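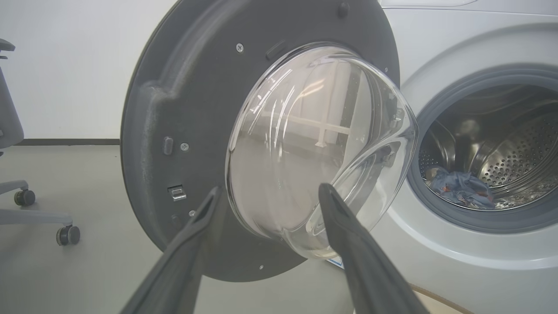 The washing machine at Honunitz with its door swung open, seen from the wrist camera.

Severino Zabala has loaded more laundry in the past year than in the rest of his life put together, and he is still cheerful on the subject. "My mother thinks it's wonderful," he says. "She asked when I'd be bringing the skill home."

He is in charge of collecting examples at Honunitz, a small group teaching robot arms to do housework by showing them how a person would do it. The person, most days, is Zabala. He holds a pair of handles, the arm follows his hands, and everything the arm's cameras see is saved along with every movement of its joints. One go from start to finish is called an episode. The learning system, which the team calls Gullow, is trained on piles of them.

When I visit, the task is the washing machine, and the total on the whiteboard stands at 395 episodes. I ask if that's a lot.

"For opening a door? It's loads! For everything that can happen around a door, it's a start." He puts down his tea so he can use both hands. "You think of a washing machine door as one thing. Then you do it all week and you realise there's the bit where you find the edge, the bit where the catch lets go, the swing, and then this big glass bowl coming round at you, which sticks out much further than you remember. People never look at that bowl. I look at it all day long."

The bowl is his favourite problem. It is clear and curved, so it catches the lights and throws back odd bits of the room, and the picture changes every time the door moves an inch. Early versions of Gullow got muddled by it and would hover with the fingers apart, apparently unable to settle on where the glass stopped. Zabala's answer was to record more episodes with the blinds up, the blinds down, and one set after dark on a Sunday, when he had the building to himself and the radio on.

"I love those ones," he says. "You play them back and the glass looks completely different, but the hands are doing the same job. That's what you want it to pick up."

What surprised me was how much he values the clumsy attempts. If the fingers touch the door in the wrong spot and he has to back off and come in again, he keeps the recording, and marks it with a short note. "If you only ever show it perfect goes, it has no idea what to do when it's a bit off. And it's always a bit off! So I show it what I do when I'm a bit off. I'm very good at that part, I've had the practice."

Some do get thrown out. He bins an episode if he stops halfway to think, because the arm would learn to stop there too. There was a bad patch in October when he had a cold and kept pausing to sneeze, and 2 whole mornings' work went in the bin. He tells this story with real delight.

The clothes come next. Once the door is open the arm has to reach into the drum and bring out whatever is in there, and Zabala swaps the load around between episodes. Denim is his friend, he says, stiff enough to hold a shape when you pinch it. Thin T-shirts are harder, and socks are "a whole other department". He has a feeling that the trick with socks is to go for the rubber seal first, where they tend to hide, though his colleagues on the Nieto arm at the next bench disagree and have been testing their own way of doing it.

I have a go myself. The handles are lighter than I expected and the arm keeps up with me nicely, but judging depth from the wrist view is very odd, like threading a needle through a letterbox. It takes me five tries to get near the door without bumping it. Zabala is thrilled by all five and asks if he can keep them. "You move differently from me. You come in low. I never come in low! That's really useful."

More hands are what he wants most. The next round, under the name Hornness, will bring in people who have never touched the handles before, each doing the door and the load in their own way, and he hopes to have them started before the spring. He would like left-handers especially. He would like somebody very slow, and somebody impatient.

Does he ever get bored? He thinks about it for longer than I expected. "Around four in the afternoon, a bit. Then I run the arm on its own to see what it's got from the day, and it goes for the door the way I'd go for it, with that little wiggle I do at the catch. I didn't know I did a wiggle. Come and see, I'll set it going."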